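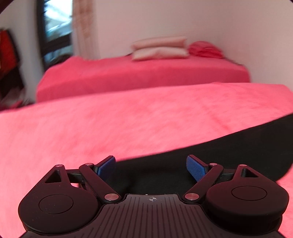
2 min read

Guest room safety check, Wiltport house
Checked by: Selorm Korletey
Used before each new season, first time in June.

1. Smoke alarm. Press the button and hold. OK. Comment: the alarm on the landing is a Nerner and its battery cover is stiff, please use a coin.

2. Windows. Must open fully and lock again. One handle turns too far. To repair.

3. Electric heater. Plug and cable without damage, OK. The heater is 2,000 watts, so it must never go on an extension lead. Keep 50 cm free on all sides.

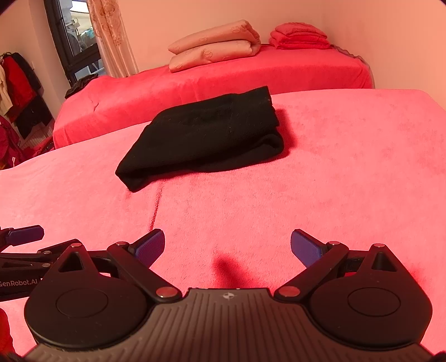

Bedroom check, Wiltport.

4. Bed frames. Push at each corner and listen. One bolt was loose, I have tightened it. Slats OK.

5. Bedding. Read the care label before washing. Fleece must not go in the tumble dryer on the hot programme.

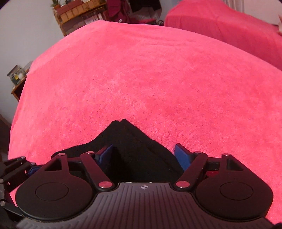 Page last changed: June

6. Hot water. Measured at the basin after one minute: 42 degrees. OK for guests with children.

7. Stairs. Handrail firm. The third step has a worn edge. Mr Jelínek will bring a new strip from Mustwood, until then the yellow tape must stay.
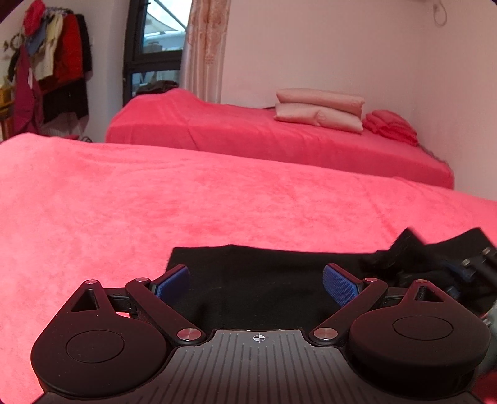 The tape should also be looked at every morning, as it lifts when somebody washes the steps. If it has lifted, put new tape and write it in the book.

8. Fire blanket in kitchen. On its hook, OK.

9. Emergency numbers. The paper by the door is faded, to print again.

Still open: 2, 7, 9.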